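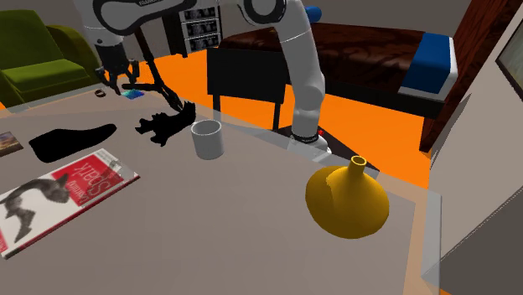 Rendered view: a small blue-and-teal square and a brown ring on a gray tabletop.

Open day at the Macedo pottery, Trellwood

Posted 14 January 2021

I went to the Macedo open day in August and have put off writing it up, partly because people I like had a good time there and I mostly didn't. The leaflet promised "the whole journey from clay to cupboard." What we got was the middle third of the journey and a very large shop.

You park in the lower field and walk up past the old drying sheds. These are the best-looking buildings on the site, long and low with slatted sides, and they are locked. I asked if we would be going in later and was told they were "part of the next phase." The sign on the door looked old enough that I wonder how many phases there have been.

The tour groups were kept small and everyone wore a mask, which made the guide hard to hear once we got near the extractor fans. From what I could catch, the clay comes in ready mixed by truck. That surprised me, given how much of the leaflet is about local clay. There is a pit behind the works, and you can see it through the fence, full of water and reeds. When a man in our group asked when it was last dug, the answer was that the company "still draws on that heritage." I wrote that down word for word.

The casting room was the part I would go back for. Two women were pouring slip into plaster molds and tipping out the extra, and they worked fast and without talking, and we all went quiet too. One of them held up a jug straight from the mold so we could see the seam before she sponged it off. If the whole tour had been like that I would be writing something different. We had maybe five minutes there before we were moved along to a video.

The Kondent is the big gas kiln, and they are proud of it. A board on the wall says it fires 2662 pieces in a full load. It was off on the day, with the door shut, so we looked at the door. The guide said a firing saves a lot of gas compared with the old kilns. I asked how much and she said it depended on the load, and I'm sure it does. 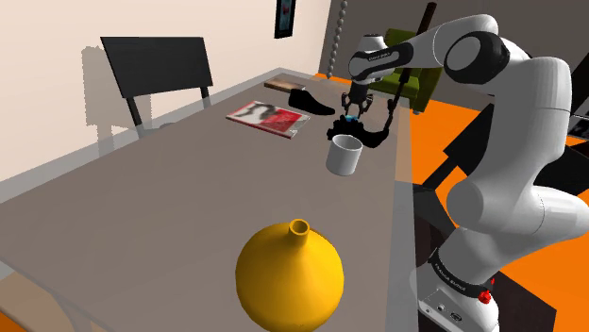

Golden-yellow vase and white mug (rendering).

Then there is Trenum, the new glaze range, which gets a room to itself. It is supposed to be chip-proof. On the display table there were plates you could pick up and tap with a spoon, and I will say they had a nice ring and a good weight. The card said the glaze had been tested through 1333 dishwasher cycles. Tested how, and what shape were they in at the end? The card didn't say. I turned over every plate on the table and found a chip on the foot of one, small, but I wasn't looking very hard.

The shop is bigger than the casting room. Seconds were marked down, though by less than I remember from years ago, and a couple of them I honestly couldn't tell from the firsts. I bought a plain oval dish, so they got me in the end. It has been in the oven most weeks and is holding up fine.

Practical things, if you are thinking of going. The tour takes an hour and you'll want flat shoes for the kiln room, where the floor is uneven. Tickets were $4, which they take off anything you buy. The cafe was serving from a hatch, coffee only. Trellwood itself has a decent bakery by the bridge, so eat there first.

I'd go again if they opened the drying sheds.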